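Golline Brings Robot Arm to Toy Returns Sorting

Golline has introduced a robot arm at its returns center to take over part of the sorting of used and returned toys, the company announced in October. The arm picks items one at a time out of mixed bins, work that was previously done entirely by hand.

The system was installed by Studa, which also trained the staff. It handles up to 531 items per shift. Toys that the arm cannot grasp after 2 attempts are left in the bin and passed to an employee.

The returns team has 11 members, and no positions have been cut. Seven of them have moved from the picking line to inspection and repair, where they check battery compartments, seams and small parts before an item is cleared for resale. The remaining staff supervise the arm, refill bins and deal with the items it leaves behind.

"The bending and reaching was what people raised with us year after year," said Natalie Garside, head of returns operations. "Most of the team now spend the shift at a bench, and the schedule has been changed to give everyone a turn at each task."

Employees who moved to inspection completed an internal course and received a higher pay grade on completion. Amber Kershaw, who represents the team on the staff council, said the change had been accepted, but that questions remained about the pace of work at the benches.

"Items reach us more evenly than before, and there are fewer natural pauses," she said. "We have asked for fixed breaks to be written into the new schedule." 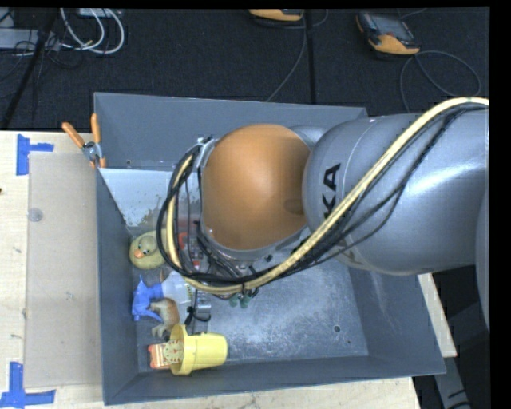
The robot arm over a bin of mixed toys, among them a yellow duck and a toy bucket.

Management and the staff council will review break times and bench staffing after the holiday season. A decision on a second arm, intended for board games and boxed sets, has been postponed until that review is complete. Questions from employees may be directed to Gareth Sowerby in the personnel office.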